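# Apolline Pichon on practicing stitches

Pichon has taught suturing in Hamley since leaving the hospital at Folldale.
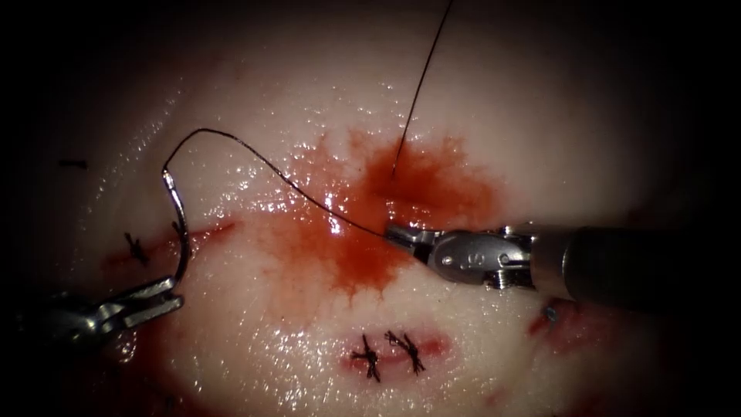

How long does it take a new trainee to tie a decent knot? Most need two weeks of short daily practice, Pichon says, and a few need a month.

"I ask for 200 knots before we talk about speed," she says. "They do them at home, on a chair leg or a drawer handle."

Her December group used up 616 packs of thread. She buys it past its date from a supplier in Solís – it's cheaper and fine for practice.

She doesn't grade the first week. "Their hands are tired and they know what went wrong. I tell them to sit down and put their elbows on the table."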